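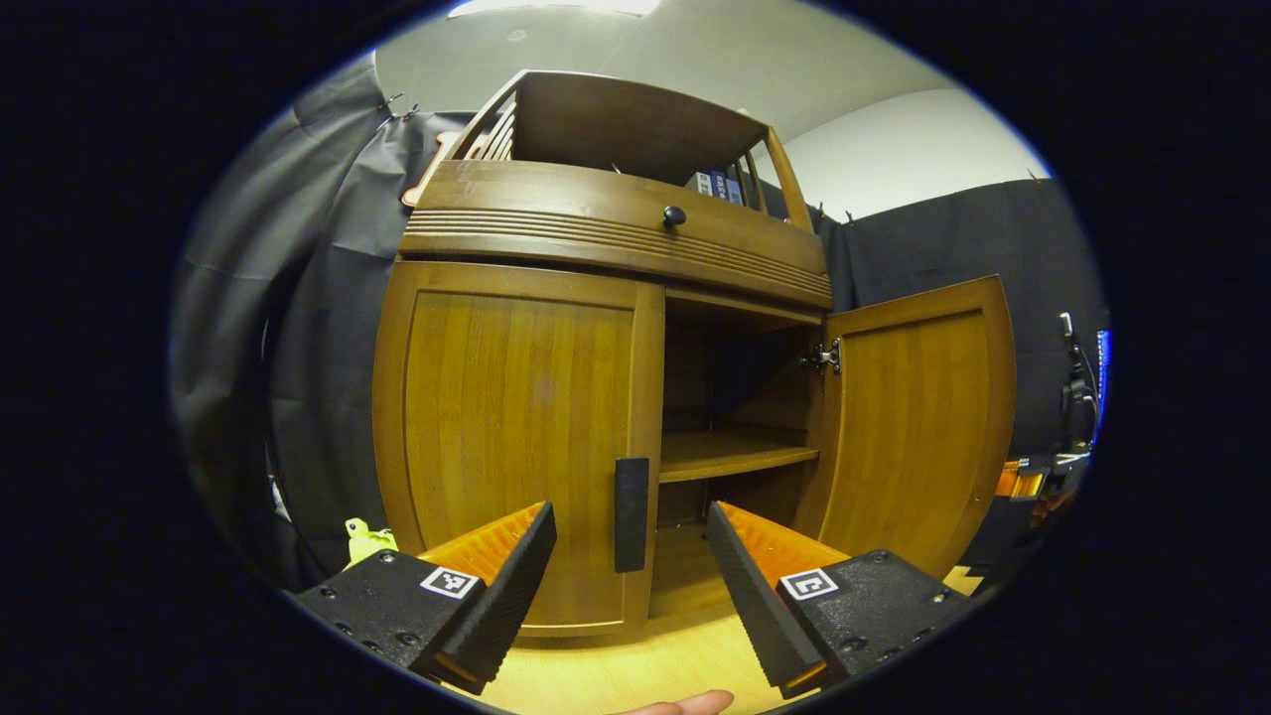

How should a wooden cabinet with an open hutch, a drawer and a pair of doors be emptied and cleaned before it is reassigned to another office?

Work from the top down: books and binders first, then the drawer, then the lower compartment, with the wood wiped only after all three sections are empty.

Dear colleagues,

The above summarizes our response to a message received from the Brilstead office, which is quoted below with the sender's signature removed. Several offices on this list hold storage cabinets of this general type, and the answers are therefore being sent to all subscribers.

> To the Furnishings and Storage list:
>
> We have been asked to release one cabinet from the Brilstead reading room to the Gebremichael Annex before the end of April. The cabinet has been in use for many years and the lower compartment will need checking before it goes.
>
> We would be grateful for guidance on the following:
>
> 1. Should the binders travel with the cabinet or stay at Brilstead?
> 2. Is an ordinary household spray acceptable on the wood?
> 3. The grooved trim below the drawer knob collects dust that a cloth does not reach. What do other offices use?
> 4. One door drifts open after it has been closed. Must this be repaired before transfer?
>
> We have 2 archive boxes on hand and can request more.

**Binders and books.** Contents do not travel with furniture. Binders still in active use should remain at Brilstead and be entered on the shelf list at their new location. Closed files go into archive boxes, labeled on the short side, with no box heavier than 30 pounds. Please do not leave items in the hutch during the move, even if they appear to be wedged firmly. The Milano office did so last year and spent a morning putting loose pages back in order.

**Cleaning the wood.** Household sprays containing silicone or ammonia should not be used. A soft cotton cloth, barely damp, is sufficient for the drawer front and the door panels. Wipe along the grain and dry each section before starting the next. Offices that have a supply of Wasura wood soap may use it at the dilution printed on the container - a stronger mixture leaves a film that is tedious to remove.

**Trim and spindles.** A dry, soft-bristled paintbrush works well in narrow grooves. Draw it along the length of each groove and follow with a vacuum nozzle held slightly away from the surface. The same brush may be used between the spindles of a hutch railing. Spindles should never be used as handholds when the cabinet is lifted.

**Doors and hinges.** A drifting door does not need to be repaired prior to transfer, but it must be reported on the form. In many cases a concealed hinge needs only a small adjustment with a hand screwdriver. Turn the screw slightly, close the door, and check the gap before turning it again. If a screw no longer grips, leave it in place and note which door is affected. Doors should be held shut with cotton tape during the move. Adhesive tape is not to be applied to any finished surface.

**The lower compartment.** Allow around 8 days for staff to claim personal items. Anything unclaimed may be handled under the usual office procedure. Open both doors fully and check the back corners with a flashlight, as small articles are easily missed there. The compartment should then be left open overnight to air.

The transfer form has been revised and now includes a separate line for knobs, pulls and other hardware. Earlier versions will be accepted until the present stock of 100 printed copies has been used.

Offices with a different practice for cleaning grooved trim are invited to reply to the list. Requests for additional archive boxes should be sent to the supply desk directly.

Respectfully,

Office of Furnishings and Storage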